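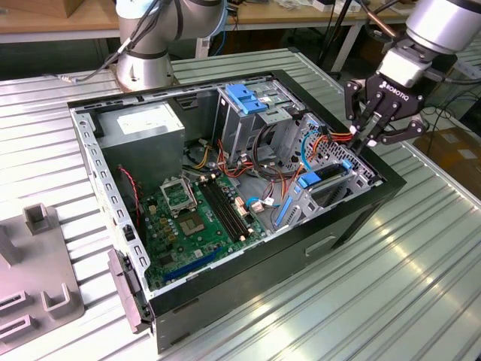 4. Equipment Planning for the Disassembly Cell

4.1 Scope of the Cost Model

The cost model covers one cell that opens, strips and sorts end-of-life desktop computers. It was drawn up for the Notham recovery site, which until now has done this work by hand at benches. Purchase price is only one line in the model. The others are installation, fixtures, spare parts, operator training and the floor space taken from manual work. Software written in-house is carried as labor and is not depreciated.

We divided the equipment into shared and product-specific items. Shared items are the arms, the table, the controllers and the safety hardware. Product-specific items are fixture plates, fingertips and any tool made for a single chassis family. Shared items are written off over 63 months. Product-specific items are charged in full to the quarter in which they are bought, as past orders from Ferraro, our fixture supplier, show that few plates outlive the batch they were cut for.

The drive removal task sets the gripper requirement. The finger opening has to span a 3.5-inch drive together with its plastic caddy, and the hold has to be firm enough that the drive can be tilted on its way past the case rim. In the trial shown in Figure 4 the caddy is light blue and the drive is held at such a tilt, with its printed label still exposed. An exposed label matters to the budget, since it allows the serial number to be read before sorting without a separate scanning station.

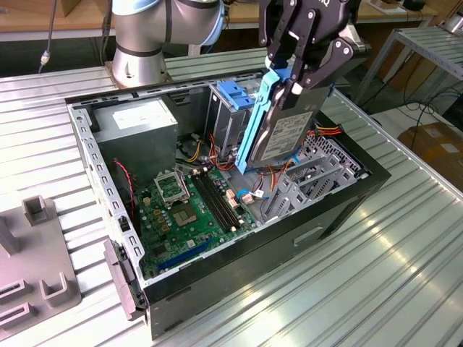

4.2 Gripper Selection

Three gripper classes were priced: vacuum, parallel jaw and two-finger adaptive. Vacuum was ruled out early. It holds flat lids well but fails on perforated sheet metal and on cable bundles. A parallel jaw unit was the cheapest option and would have met the needs of drive removal alone.

The two-finger adaptive type was chosen on the basis of cable handling. Wanda Esposito prepared the comparison and assumed that a second tool and a tool changer would be needed if the parallel jaw were bought. With those items added, the parallel jaw option came out 9 percent higher over the write-off period. The result depends on the price of the changer, and a site that already owns one should repeat the calculation.

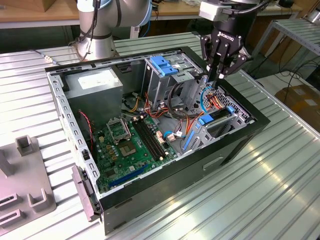

Spare parts were budgeted by task and not by machine. Fingertips wear mostly through contact with sheet metal edges, and the tasks differ widely in how much of that contact they involve. Work on the cabling beside the right-hand drive bays, the position of the gripper in Figure 4, brings the tips down close to metal bay parts and is charged at the highest wear rate. Removal of memory modules is charged at the lowest. The plan allows for 60 fingertip pairs in the first year, ordered in two lots so that the second lot can be adjusted to observed use. Other wearing parts, including cable sleeves and mount screws, are covered by a flat allowance.

The camera line caused the most revision. The first draft, dated 3/14/18, listed overhead cameras only. Daranee Duangkaew pointed out that an overhead view is partly blocked whenever the gripper body is above the case, and that retries caused by poor sight lines would appear in the model as labor. A camera module on the gripper, angled toward the case, was therefore added as a shared item. Its cost includes one spare mount and the time needed to repeat calibration after a collision.

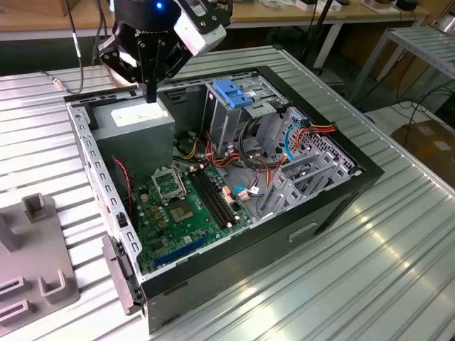
Figure 4. Work at the disassembly cell with the side panel of the tower removed.

4.3 Fixtures and Batch Size

Fixture plates are ordered from Ferraro against a drawing. The planning unit is a batch of 327 towers of one chassis family. Below that size the plate cost per tower exceeds the labor saved, and the batch is sent to the manual benches. The Nunda site receives more mixed lots than Notham does and would need a higher threshold. Stustex, which leases the table and controllers, has offered to extend the lease to a second cell on the same terms. The offer will be reviewed in May, when the first quarter of wear data is complete.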